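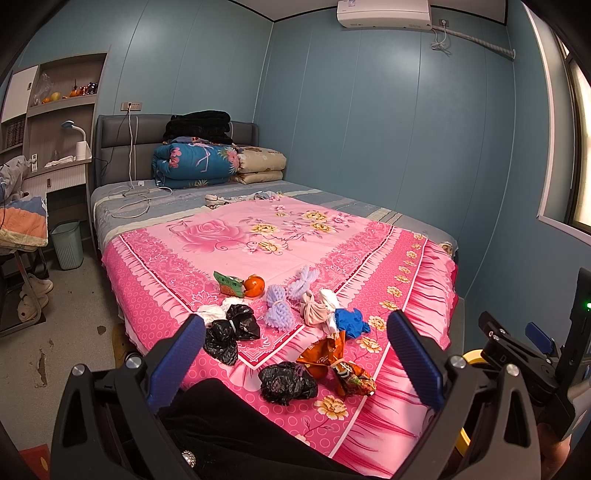

The blue pads, fully open, above the things on the bed.

September 2023, evening

I have been writing short notes all day on paper and now I put them in order before I forget which sentence belongs to which pads. My handwriting becomes very bad after lunch.

The question for today was simple to write down. Should we keep the blue textured pads on the hand-held gripper, or go back to the smooth gray ones that Alistair prefers? Alistair Jardine has an opinion about everything that touches an object, and usually I accept it, but on this matter I wanted to have my own numbers and my own tired hand. He says that texture is good for boxes and bad for cloth. I say that he has tried it only on the bench in Maldonado, where every object is standing on a hard table and waiting politely.

A bed is different. The surface goes down when you push on it. With the fingers open wide, I come from above, and the tips must go a little into the sheet to get under the object, and then the sheet wants to come too. I knew this before, but I did not know how much it depends on the angle. If I hold the handle almost vertical, the sheet stays flat more often. If I lean the tool toward me, which is the comfortable way for the wrist, I pick up a piece of pink rose together with the tissue. I wrote in my notes: "pinched flower again." I wrote it many times.

The objects were mostly soft or badly shaped, as Nhyira asked. Nhyira Odoi made the list, and she does not like objects with handles, she says they are too kind to us. So it was plastic bags tied into bundles, the foam nets from fruit, cloth with knots, one glove, wrappers, a mandarin.

First the blue pads, 40 grasps. I changed the order of the objects between the rounds so that I would not learn it by heart, although I think I learned it anyway.

The foam nets were the best of all. The texture goes into the holes of the foam and holds, and I could even pick a net by its end and shake it. The knotted cloths were also good, when I took the knot. When I took the loose part, it slid out slowly, and two times I believed I had it and it fell on the way to the box. I count that as a failure. Nhyira would count it as half, and we must agree on this before we put our tables together.

The black bags were difficult. They are light and they make a lot of noise, and the pads close on air and a thin skin of plastic. With the textured pads I had to close very hard. I think the plastic touches only the tops of the small bumps, so there is less contact than it seems. I am not sure about the physics here and I will ask Alistair, who will be happy that I ask.

The mandarin was no problem. The fruit wrapped in the orange bag I expected to be the same, but the bag turns around the fruit while the fruit stays in its place, so the fingers come up holding a little bag and the fruit goes out from below. One has to go deeper, under the middle of it, and then it is fine.

Then I changed to the gray pads. The change took longer than the test of the bags. The screws at the top pivots must be loosened a little before the pads come off without force, and I had only the small screwdriver that does not fit well. I dropped one screw on the floor and looked for it with my telephone lamp for a long time. I want to write to Nurnska that the pads should slide on. They sold us the gripper with the words "tool-free exchange" and I would like to see the person who does this without a tool.

Gray pads, the same 40 grasps. The bags were clearly better. I must say it, even if I wanted a different result. The smooth rubber takes the plastic at once and I can close gently. The sheet also came up less, which surprised me, I had expected the opposite. The foam nets were worse, and the glove was about the same with both. The snack wrapper slipped out sideways with the gray ones, like soap, and I have no explanation for it.

My hand became tired in the second half, so the comparison is not completely fair to the gray pads. Tomorrow I should start with gray and do blue after. I should also have a pause with tea after every round, not only when I remember.

The other matter was the trigger. The new Tekance controller reads the opening of the fingers and writes it to the log, and after the old Narkico one it is a pleasure, because the value does not jump when I hold still. I looked at one recording from the afternoon, 2,813 samples, and there was one hole in it near the end, when I let the cable pull. The old one would have given me holes everywhere. But the zero moves. When the fingers are fully open in the morning, and fully open again in the evening, the two values are not equal, the difference is around 3 percent. For thin things like a tissue it matters. Maybe it is the temperature, maybe the screws that I loosened and put back. I did not write down the value between the pad changes, which was stupid, and I have written this in big letters on tomorrow's page.

I called Nhyira after dinner and told her about the bags. She laughed and said Alistair must never hear it from her. Her proposal is one blue pad and one gray pad, on the two fingers of the same gripper. I said it is ugly. Then I thought about it while I washed the dishes, and I do not find it so ugly anymore. With the textured finger under the object and the smooth one on top, perhaps the sheet stays down and the plastic is still held. Or perhaps everything turns in the grip, as the friction is not equal on both sides.

For tomorrow: bring the good screwdriver. Write the zero before and after every change. Gray first. Ask Nhyira what is a half failure. Try the mixed pads only at the end, if the hand is still good – and do not tell Alistair until there is a table.

The thumb hurts a little at the base. I will put cream on it and go to sleep.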